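Linge de lit > Couvre-lits et jetés > Coton tissé

Couvre-lit Nutari, grand modèle

J'ai mis longtemps à me décider pour celui-là. On m'avait envoyé l'échantillon en octobre, un carré grand comme un mouchoir, et sur un carré de cette taille on ne comprend rien du tout à un motif. Alors j'ai fait ce que je fais toujours avec une nouveauté : je l'ai gardé chez moi, j'ai dormi dessous, je l'ai lavé (plus souvent que de raison), et seulement après je l'ai mis en boutique. Le voilà donc, référence 3808, et je l'aime vraiment beaucoup !

Nutari, c'est le nom que l'atelier donne à toute sa gamme en coton. Le tissage est de Nii Ametepe, avec qui je travaille depuis l'ouverture du magasin et qui répond à mes mails à des heures impossibles. L'ourlet est piqué à la machine chez Fena, à deux rues de l'atelier. Il existe en uni (écru, ardoise, moutarde), en rayures fines et en carreaux. Les unis partent plus vite, comme toujours, mais ce sont les carreaux qui reviennent dans vos messages.

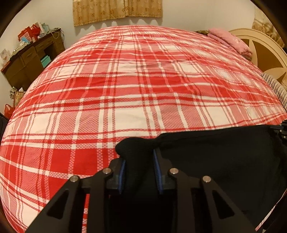
Côté matière, on est sur un coton peigné assez dense, qui a de la main sans peser des tonnes. Je dors avec la fenêtre entrouverte presque toute l'année et il me suffit seul jusqu'aux premières vraies fraîcheurs — après, j'ajoute une couette fine dessous. Il ne glisse pas la nuit, ce qui était mon gros reproche à l'ancien modèle Asadi. En revanche, soyons clairs, ce n'est pas un tissu amidonné d'hôtel : il fait des plis, des petits creux souples au milieu du lit, et sur les grands carreaux rouges et blancs je trouve que ça lui va très bien. Si vous êtes du genre à lisser le lit du plat de la main avant de quitter la chambre, prenez l'uni ardoise, il pardonne davantage.

Pour la taille, mesurez votre matelas, mais mesurez aussi sa hauteur ! C'est l'erreur classique. Un matelas de 29 cm avec un surmatelas par-dessus, et votre tombant disparaît. Le grand modèle est pensé pour un lit de 160, il passe sur un 180 si vous acceptez qu'il s'arrête plus haut sur les côtés. Afia Nyarko, qui prépare les colis avec moi, l'a pris en grand pour un lit de 140 et il descend presque au sol, elle adore. Moi moins, je me prends les pieds dedans.

Le lavage maintenant, parce que c'est la question qui remplit ma boîte. Trente degrés, lessive liquide, essorage modéré. La première fois, lavez-le seul, surtout si vous avez choisi un coloris avec du rouge : l'eau de mon premier lavage était à peine rosée, les suivantes claires, mais je ne mettrais pas une chemise blanche avec pour tester. Séchage à l'air de préférence. Le sèche-linge à basse température, ça va, je l'ai fait tout l'hiver. Comptez un léger retrait au début, on en tient compte à la coupe. Le repassage, je vous laisse voir, le mien n'a jamais croisé un fer.

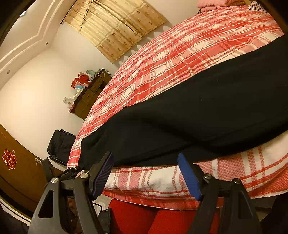
Couvre-lit à carreaux, long vêtement noir posé dessus.

Quelques réponses en vrac à ce que vous m'écrivez le plus. Oui, les taies assorties se commandent à part, référence 1006, vendues à l'unité. Non, je ne fais pas de drap-housse dans ce tissu, il est trop épais pour les coins élastiqués (on a essayé avec Yaw Agyeman, qui coud nos prototypes, et on a bien ri). Oui, on peut s'en servir de jeté de canapé, plié en deux dans la longueur. Les poils de chat s'y voient surtout sur l'écru et l'ardoise, et un coup de brosse un peu humide suffit.

Les commandes passées avant midi partent en principe le lendemain. L'emballage est un sac en coton cousu dans les chutes, gardez-le, il est parfait pour ranger le couvre-lit l'été ou pour les chaussures en voyage. Les retours sont acceptés pendant un mois, non lavé s'il vous plaît, et le sac doit revenir avec.

Le petit modèle est épuisé en moutarde. Une nouvelle série est sur le métier, je l'attends pour octobre mais je ne promets rien, le fil vient de chez Cliludska et leurs délais sont ce qu'ils sont — si vous voulez être prévenus, écrivez à Agnese Dzene à l'adresse de la boutique, c'est elle qui tient la liste. Précisez bien la taille et le coloris dans l'objet du message, sinon elle vous réécrit pour demander, et tout le monde perd deux jours.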